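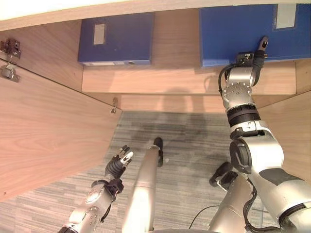
Was weg kann, bleibt
Über das Aufheben von Papieren und die Frage, wer das alles einmal lesen soll

Das Schreiben kam im August und umfasste zwei Sätze. Die Dorar Versicherung, bei der ich einmal ein Fahrrad gegen Diebstahl versichert hatte, teilte mit, sie habe meine Unterlagen nun fristgerecht vernichtet. Ich war gekränkt. Das Fahrrad wurde seinerzeit tatsächlich gestohlen, und dass der Vorgang nirgends mehr existieren sollte, kam mir vor wie ein zweiter Diebstahl. Dann ging ich in den Flur, zog den Ordner »Versicherungen, alt« heraus und fand alles: Police, Schadensmeldung, Ablehnung. Die Ablehnung sogar doppelt.

Den Brief über die Vernichtung habe ich dahinter abgeheftet.

Es gibt Menschen, die von sich behaupten, sie besäßen nur einen einzigen Ordner. Sie erzählen es auf Geburtstagen, meist mit einem Glas in der Hand, und sie haben alle diesen federnden Gang. Fragt man sie nach ihrem Abiturzeugnis, sagen sie, das liege bei ihrer Mutter. Das papierlose Leben beruht zu einem guten Teil auf Müttern mit Kellern.

Bautista Insaurralde lebt von den anderen. Seine Firma heißt Talard und besteht aus ihm, einem Kombi und einem Aktenvernichter, den er auf einer Sackkarre in fremde Wohnungen rollt. Er sortiert Papiere, private, nach Stunden. Die meisten Kunden rufen nach einem Todesfall an, einige vor einer Scheidung, und eine kleine, ihm besonders liebe Gruppe meldet sich im Januar, »wenn die guten Vorsätze noch warm sind«.

Ich habe ihn einen Vormittag lang begleitet, zu einem Ehepaar, das ich Familie Maldonado nennen darf, weil es so heißt und nichts dagegen hat. Zu bearbeiten waren 40 Ordner und ein Koffer. Herr Maldonado hatte Kaffee gekocht und wirkte gefasst. Frau Maldonado hatte sich vorgenommen, beim ersten Stapel nicht hinzusehen, und sah dann bei jedem Blatt hin.

Insaurralde arbeitet mit drei Häufchen, die er nicht benennt. Er sagt, sobald ein Haufen »Müll« heiße, lege keiner mehr etwas darauf. Er nimmt ein Papier, liest die Überschrift laut vor und wartet. »Bedienungsanleitung Waffeleisen.« Stille. »Haben Sie das Waffeleisen noch?« Nein, das Waffeleisen ist durchgebrannt. »Dann könnte die Anleitung ...« Man sah Herrn Maldonado an, dass er überlegte, ein neues Waffeleisen zu kaufen.

So ging das bis kurz nach elf. Es tauchten auf: der Mietvertrag einer Wohnung, deren Haus nicht mehr steht, sieben Impfpässe eines Hundes namens Gurkano (es gab nur den einen Hund, er verlor aber offenbar viel) und eine Korrespondenz mit den Stadtwerken über 656 Mark, die zum Schluss so persönlich wurde, dass ich gern gewusst hätte, wie sie ausging. Das letzte Blatt fehlte. Frau Maldonado meinte, man habe wohl gezahlt. Ihr Mann bestritt das. Der Nachmittag war damit gelaufen -- für die beiden jedenfalls.

Was mich beschäftigt, ist die Gründlichkeit, mit der wir das Falsche aufheben. Liebesbriefe waren in den 40 Ordnern keine. Die hatte Frau Maldonado beim vorletzten Umzug weggeworfen, weil sie so schlecht zu lochen waren. Geblieben ist, was ein Format hat: Nebenkosten, Bausparen, Lohnsteuer. Wer in hundert Jahren diese Ehe rekonstruieren wollte, käme auf zwei Menschen, die vor allem geheizt haben.

Insaurralde findet das nicht schlimm. Er hat seine eigene Sammlung, wie er auf der Rückfahrt zugab, 1.000 Kassenzettel aus der Zeit, als er nach Deutschland kam und jeden Abend nachrechnete. Die Schrift auf dem Thermopapier ist fast verschwunden. Er weiß, dass er einem Kunden dazu das Nötige sagen würde. »Aber ich bin ja nicht mein Kunde«, sagte er und suchte ausführlich nach einem Parkplatz.

Am Ende hatte die Familie Maldonado neun Ordner weniger, dazu zwei neue, in denen das Verbliebene besser aufgehoben ist. Den Koffer hat keiner geöffnet. Er steht wieder dort, wo er stand, und Herr Maldonado hat mit einem dicken Filzstift »durchsehen« darauf geschrieben.

Ich selbst habe am Abend angefangen und bin bis zum Buchstaben B gekommen. Unter A lag das Fahrrad gleich noch einmal, diesmal die Rechnung. Sie ist jetzt bei den Versicherungen, hinter dem Brief.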